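Floor Advice I Stopped Believing

December 1, 2024

Every fall the same floor tips come around again, and every fall I try a few of them out of stubbornness. Most of them are harmless. Some cost money. A couple will leave you with a worse floor than the one you started with, and those seem to be the ones that get passed along the most.

Start with felt pads. The common wisdom says stick them on every chair and table leg and forget about it. I did that. By September the ones under the kitchen chairs had collected a ring of hair, crumbs and grit, and a pad full of grit is sandpaper with glue on the back. The pack I bought was from Hukholm and the label promised a "permanent hold." Two were stuck to the bottom of my slipper inside a month. I still use felt, but I turn the chairs over when I change the sheets and pick the pads clean with an old toothbrush. If the felt has gone flat and shiny I peel it off and put on a new one. The nail-on kind stays put much longer on wooden legs. On metal legs you want a cap that slips over the end, and you want to measure the leg first, which I did not do the first time.

Then there is the vinegar business. A splash in the bucket, they say, and you get a streak-free shine on anything. I have mopped with it and I have mopped without it, on the same kitchen floor, and I could not tell you which half was which. My neighbor Estíbaliz Requena couldn't either, and she was the one who told me to do it. On stone it can etch the surface, and on a waxed floor it dulls the wax. Plain warm water with a very small squirt of dish soap does the job. Use less soap than you think. Most "dingy" floors I've met were just wearing a coat of old cleaner.

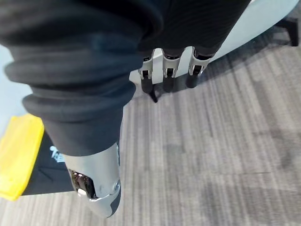

The space around table legs is where I'd put the effort if I only had 20 minutes. A mop head goes around a leg and leaves a little collar of dirt on the back side, and then you look at it every time you sit down. I gave up on getting it with the mop. A damp rag wrapped around the leg at floor level and pulled back and forth like you're shining a shoe takes it right off. Wipe the leg itself while you're down there. Black legs show dust worse than anything, whatever the furniture store told you about dark colors being practical.

Same goes for the rim of a white table. People wipe the top and think they're done, but fingers go under the edge when you pull yourself in, and a white edge goes gray from underneath. Run the cloth around with your thumb on top and your fingers below. I was sold a "surface eraser" for this by Mekis, with over 101 uses according to the box. I found one use, and it took the finish off a patch by my elbow. A matte surface that gets scrubbed turns shiny in that spot and it won't go back. Soft cloth, soapy water, dry it off.

Scuff marks. The tennis ball on a broom handle works, I will admit that, but only on rubber scuffs and only on a hard floor. On anything soft or freshly waxed it just smears. A pencil eraser is slower and does less damage. Toothpaste I would leave in the bathroom.

Chair tips on wobbling: folding up a matchbook is not a repair. Before you shim anything, move the table a foot over and see if the wobble moves with it. If it stops, the floor is uneven and the table is fine. If it comes along, turn the table over and snug up the bolts, all of them a little at a time, going corner to corner. Don't crank the first one down hard before you've started the others. Aoife Madigan, who lent me her wrench set, thinks I should also use thread locker. I haven't needed it.

I'm doubtful about robot-cheap little dust mats, "anti-static" sprays and anything else that claims dust won't come back. I tried the Emetti spray on one side of the room and nothing on the other. Four days later both sides wanted sweeping.

What I do now is dull. Shake out the doormat, sweep before mopping, change the water when it's gray, and put the chairs back only after the floor is dry. If you put them back early the felt soaks up water and the glue lets go, and then you're buying another pack.

Next time I'll get to grout pens. I have two of them in the drawer and my hopes are low.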